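Speaker notes – "What does a season cost?"
Local film club evening, 9th February

Before I start

Check the clicker. Water on the left. Don't read the title slide out loud, they can read.

Opening

Hi everyone, thanks for coming out in this weather. I'm going to talk about money tonight, and I promise there's only one spreadsheet. I spent eight years doing production accounts for TV drama, which means I was the person who asked why there were four invoices for the same horse. I never picked up a camera. I never met the stars, except once in a lunch line, and he wanted to know where the forks were.

So when people ask me why shows cost so much now, I tend to give a long answer. You're getting the long answer.

(Pause. If they laugh, good. If not, straight on.)

Where the number in the headline comes from

You've all seen the kind of story. A streamer buys the rights to a big fantasy book, and the headline has a huge figure in it, and everybody repeats it at work the next day. The first thing I want you to ask is: a huge figure for what? The rights? The first season? All the seasons they hope to make? Marketing? Those get mixed together all the time, and by the third retelling nobody can pull them apart again.

Rights money buys you permission. You can have paid a fortune and still not have a script, a cast or one foot of set. I worked on a show – I'll call it Kandis, which was the working title, and it never went out under that name – where the rights deal was signed two full years before anyone hired a carpenter. The press treated the deal as the budget. My actual budget was a different document, in a different building, and a lot less glamorous.

The Kandis story

Tell this one slowly, it's the best one.

Kandis was eight episodes, period fantasy, lots of mud. The studio wanted it to look as rich as the shows it would sit next to on the home screen. Fair enough. So we built a harbor town outdoors on a lot we called Onosside, after the fictional town in the books. Streets, a fish market, a chapel with no back. It was gorgeous. I used to eat my sandwich on the chapel steps.

Now here's where the money went. You'd guess the building, and yes, the building was a lot. But what really hurt was keeping it. You rent the land every day whether you shoot or not. You need security at night. You need somebody to repaint things after rain, and it rained for most of June. We shot there for five weeks and held it for seven months, because the studio hadn't decided about a second season and no one wanted to be the person who tore it down.

(Someone always asks if there was a second season. There wasn't.)

Extras

Crowd days! I love a crowd day and I dread the paperwork. Our biggest one had 200 extras in the fish market. Think about what one extra needs: a fee, a costume, a fitting for the costume, hair, breakfast, lunch, a bus seat, somewhere warm to sit. Shoes were the killer. Modern feet don't like period shoes, and people would quietly swap into sneakers, and then a shot would have to go again.

By the end of the shoot my petty cash and small purchases file had 2,883 receipts in it. I know the figure by heart because I had to sign it off. One was for a single lemon.
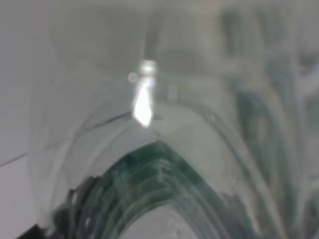 Effects, and why they don't save you money

People say, why build anything at all, do it on a computer. We did some of that too. The effects work on Kandis went to a company called Murakami, and they were great, and they were not cheap, and they shouldn't have been. An artist working on one shot of a ship for weeks needs paying for all those weeks.

The part that blows up a budget is changes. If a director wants the sail red after the shot is finished, that's new work. If three executives each want a different red, well. I had a column in my spreadsheet headed "red sail" and it grew every Friday.

(Show the spreadsheet slide here. Keep it up for ten seconds at most. Don't explain the colors.)

Who gets paid for being famous

Keep this short, it's the bit they expect.

Yes, lead actors cost a lot. But in a first season they often cost less than you'd think. It's in season three or four that the contracts get redone, and by then the show can't go on without them and their agents know it. That's a big reason long-running shows get pricey even when the sets are already standing. Streamers also tend to pay more up front in place of reruns money later, so the same deal looks bigger on paper than it would have on old-style network TV.

How we tracked it all

Our accounts ran on a system called Datel. It was slow and beige and it crashed if you used an ampersand. I got very fond of it. Every Thursday night I sent out a cost report, and every Friday morning two people read it. I used to hide a joke on page nine – I got one reply the whole year.

So is it worth it?

I go back and forth on this one, and I'd like to hear what you think. I watch these giant shows now and I can see every crowd day. Some of them earn it. Some of them have a beautiful harbor and nothing going on in it. My favorite thing I've seen this winter is mostly two people in a kitchen.

Questions

If it's quiet, ask them which show they think wasted the most money. That always gets them going.

If somebody asks what I earned, say "less than the horse."

Tea is at the back, and the room has to be clear by half past nine, so stop by ten past.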